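Trumis Users Forum > Grippers and tools > Faults
Topic: Gripper closes again by itself after protective stop, error 3355

nboateng
Member
Posted in April, 9:14

Hello all,

I ask for your advice about a fault which became a safety question for us. We have a small arm with a Trumis two-finger gripper, and we run it with Brirna software version 8. The job is an endurance test on training panels: the arm moves sliders, flips toggle switches, turns a rotary knob and pushes buttons with the fingers closed. Until last month it was a very quiet machine and I had no complaint.

Now the following happens. When the arm pushes a button too far, it goes into protective stop, as it should. I open the gripper by hand from the pendant, I look at the fingers, I press "Reset". Then the gripper closes again at full speed, before I have pressed "Continue". The arm itself does not move, only the fingers. The log shows error 3355 (position reference lost) and one line later "reference restored".
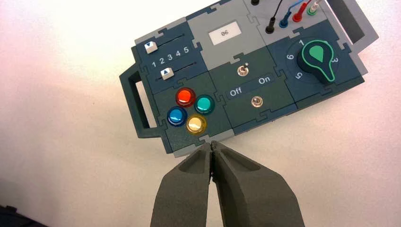

The force limit for the button step is set low, and the same program was used on the older panel without trouble. What I do not understand is why "Reset" gives the gripper a command at all. In the manual it is written that Reset clears the fault and does nothing else.

My colleague had the tip of his glove between the fingers when it closed. He has no injury, but I don't want to wait for the second time. The cell is stopped for now, except for tests which I do alone with the door shut.

Nii Boateng

torque_wrench
Member
Posted 9:52

3355 on ours was a mechanical problem. The gripper finds its zero by closing until the tips touch. If anything sits on the tips, or the fingers shift on their screws, the zero is off, the drive notices and wants to do it over. Take the fingers off, clean everything, put them back with the proper torque. I'd bet money it goes away.

Lena_K
Moderator
Posted 10:20

I disagree with the order of things here. Cleaning might get rid of 3355. It won't fix a machine that moves on Reset. Those are two faults and the second one is the one that hurts people.

nboateng, please look in Brirna under the tool settings for "re-reference after fault". If it says Automatic, you have found your full-speed close. And please don't put hands in there with drive power on, whatever the pendant says.

torque_wrench
Member
Posted 10:31

Everybody runs it on Automatic. If you set it to Manual the operator has to walk over after every little stop. With that kind of testing you'd never get through a night.

Lena_K
Moderator
Posted 10:40

Then you don't get through the night. If the cell stops that often, the button step is wrong and should be fixed first.

nboateng
Member
Posted 13:05

Thank you both. The setting was on Automatic. I did not choose it, so I think it came with the update – before that we had our own configuration from Kwofie, the integrator. I have written to them and wait for the answer.

I then made a series of stops on purpose, with the door shut. With Automatic, the fingers closed on every Reset. With Manual they stayed open and the pendant asked me to confirm. So Lena_K is right about this part. 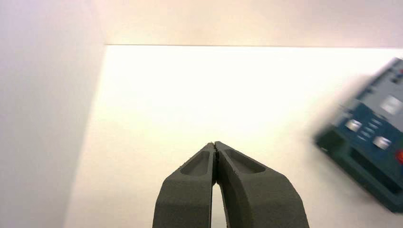 Error 3355 itself is still there, also with Manual, and for this I tried the advice of torque_wrench. I took the fingers off and found one screw a little loose, on the left side. Before that I had looked at the tips. Where they meet at the very top you find a few tiny dark specks, and I can't tell if it is dirt or a rough edge on the material itself. There was only clear white table between the fingers and the blue device on the right, so the gripper had enough room and did not have to touch anything to find its zero. I wiped the tips with alcohol. Tomorrow I will use a fine file if I still feel something with the fingernail.

pk_utham
Member
Posted 13:48

We had the same thing at our Utham site. Cleaning helped us for 336 hours (I know the number from the counter) and then 3355 came back. In the end it was the cable where it bends at the wrist. Please check this before you file anything. A filed tip is hard to make unfiled!

torque_wrench
Member
Posted 14:02

Fair point on the file, don't do that. Loose screw though. Told you.

nboateng
Member
Posted next day, 16:30

I have tightened both fingers, I did not file, and I ran 100 cycles of the button step. No 3355. I also moved the cable by hand near the wrist – with power off – and then measured it, and the values look normal to me, but I have ordered a spare one.

Kwofie answered that Automatic is the default after the update and that they "can see the concern". I asked them to put it in writing for their other customers. In our cell it stays on Manual, and I have put a label on the door that drive power must be off before somebody touches the fingers.

One question remains. Does Manual also hold after a power failure, or does the gripper search its zero anyway when the power comes back?

Lena_K
Moderator
Posted 17:11

It searches anyway at power-up. Slowly, but it does. Add that to your label.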